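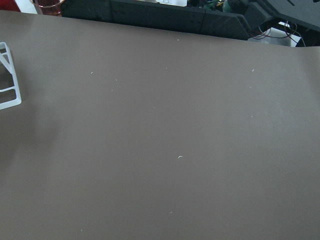

Brown work surface from the wrist camera, white rack at left, wiring at the back.

Bench Arm Build: FAQ

Same questions keep coming in so they're all on one page now. Last touched in April. If yours isn't here, use the form at the bottom.

What is this?
A small robot arm, built at a shared workshop called Fedlow, evenings mostly. It picks things up off a table and puts them in a rack. Slowly.

Is it a kit?
No. The joints are the Sellell design, printed from the open files. Base is our own. Controller is a Lendow board, bought used. Software is a mess of scripts we call Bogdan.

Why Bogdan?
No reason. It was the name of the folder.

How much did it cost?
$328 in parts so far. Doesn't count the printer, the workshop dues or the two servos I cooked. With those servos, more. Haven't added it up again.

Where's the camera?
On the wrist, looks out past the gripper. Cheap module, fixed focus. You get a good view of the table and not much else, only the bottoms of things along the back.

Do I need the brown cover on the table?
You need something matte. The bare bench was shiny and every lamp showed up as an object. Paper, cloth, whatever, plain color. Ours is brown because that's what was on the shelf.

The camera keeps finding objects that aren't there.
Lint. Crumbs. Wipe the table. Pale specks on a dark cover are the worst, Bogdan will happily try to pick up a bit of fluff. If wiping doesn't fix it, raise min_area in the config. We run 222. Lower than that and it chases dust, a lot higher and it starts missing washers.

What about shadows?
Soft ones are mostly OK. Hard edges, not OK. If one side of the table is darker than the other, run the calibration with the lamps where they're going to stay, then don't move the lamps. People move the lamps.

Does the cover have to be flat?
Flat where the arm works. If it bends up at the far side thats fine, mark the region in the config so the camera ignores it. Wrinkles in the middle will cost you picks.

How many joints?
4, plus the gripper. Yes, more would be nicer. Four was what the board could drive without an extra power supply.

Do the wires get in the way?
They did. Leave slack for the full swing of the base, then check it by hand with the power OFF. Turn it all the way both directions. If anything pulls tight, redo it before you run a single script. Loops hanging loose over the work area are asking for trouble, tie them back or route them along the rear.

Can I keep a drink on the bench?
Workshop rule says no open cups near live electronics. The rule gets broken. Please don't, the board is not sealed and neither is the supply.

My arm drops things halfway to the rack.
Check in this order:
Gripper pads, are they greasy? Clean with alcohol.
Servo horn screw, it works loose. Ours did twice.
Speed. Set it to half and try again.
Still dropping? Object's too heavy. Small stuff only.

It misses the rack by the same amount every time.
Rack moved. Or the camera got bumped. Tape down the rack, rerun calibration, takes 2 minutes. If it misses by a different amount each time thats play in the shoulder joint, tighten it.

Which files do I print first?
Shoulder and base plate. Longest prints, and everything else bolts to them. Don't scale anything, the bearing seats are tight already.

Can I run it without the Lendow board?
Probably. Haven't tried. Anything that puts out servo signals should work but you'll have to rewrite the motor part of Bogdan yourself. Send it back if you do, I'll link it.

Is it safe around kids?
It's slow and weak but it'll pinch a finger. Stay at the table while it's powered. There's an off switch at the front, put yours at the front too.

Can I come see it?
Fedlow has an open evening, doors at 7 pm. Ask at the desk for the arm bench. It may be in peices when you get there.

Will you build me one?
Sorry, no.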